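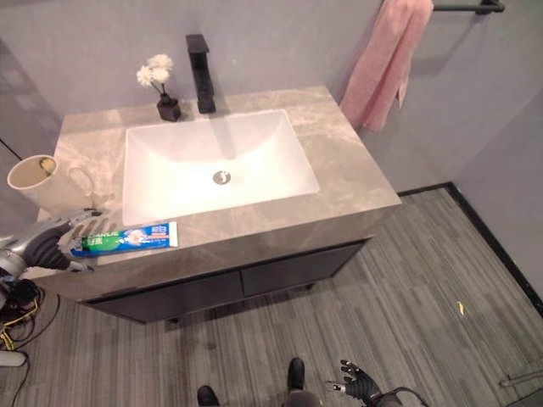 Plundeck workshop notes
Home | Notebook | Kit list | Rota | People | Search

29 December 2025
Bathroom bay, vanity and towel work

Quiet building, heating on its holiday setting, so typing this in a coat. Crisóforo Bañuelos on the desk, me on the floor with the clipboard, Yesenia Mendoza in until lunch. Yesenia ran housekeeping at the Bresisico guesthouse for 9 years before they lent her to us. Her title here is "task adviser". Her description of the job is that she used to do bathrooms and now she watches one being done very slowly.

Plan was toothpaste first, then towel. The toothpaste task card still says "tidy the vanity", which I wrote in a hurry and which Yesenia has now crossed out twice. Tidy according to whom? On a checkout clean the tube goes in the bin. On a stayover you leave it where the guest left it, or stand it near the mug if you have to wipe under it, and you never put it in the mug, as people have feelings about that. I had it down as one task. It's three, and the robot has to be told which it is before it gets anywhere near the sink.

At Bresisico that information lives in the head of whoever has the trolley, plus a glance at whether there's a suitcase. Here it'll have to come from Magaña (the room scheduler), and Magaña knows only "occupied" and "not occupied", and is wrong about late checkouts. So somebody will have to type in what they used to simply know. Crisóforo calls this a data entry step. Yesenia calls it more work. I've put both on the card.

Toothpaste notes: approach from above is still the better one. Flat on the front edge of the counter leaves little margin, and a shove in the wrong direction puts it on the floor, after which the robot carries on with great dignity. Want a check after the grip closes. Crisóforo has a version half written.

Then the towel. 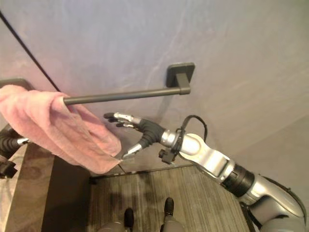
Towel task, right hand at the lower fold.

Cloth remains cloth. Every towel starts out a different shape from the last one, and our instructions assume it's a polite rectangle. Yesenia's way is to ignore the middle, find a corner, run the edge through her fingers and let the weight sort it out. She showed me at a speed I couldn't follow, then at a speed I could, and at the slow speed she got it wrong and was cross with me. Crisóforo wants to film her hands. She said fine, if she's paid the adviser rate for it and not the cleaning rate. I think that's right and have said so in writing to Iven, who hold the purse.

Which brings me to the Iven memo. It says the trial "frees up 50 minutes a shift". I asked where the minutes go. At present they go to standing in the corridor waiting for the robot to finish, which the staff would like to see described as something other than free. Yesenia's suggestion is to give it the towels and counters in empty rooms only and keep people on stayovers, where half the job is judgement and the other half is not being in the room when the guest comes back. Less impressive on a slide. I'd sign up to it tomorrow.

She also asked who gets the complaint when a towel is left hanging crooked. The inspection form has a box for the cleaner's initials and no box for a robot. We looked at the form for a while.

To do
- Split the vanity card (checkout / stayover / leave it alone). Me.
- Grip check for the tube. Crisóforo.
- Adviser rate for the hand filming, chase Iven again in February if no answer. Me.
- Ask for a new line on the inspection form. Yesenia says she'll draft it, and that I won't enjoy the wording.
- Somebody has my good pen.

Share 3 | Comments 9 | Views 590
Contact the workshop | © Plundeck | Back to top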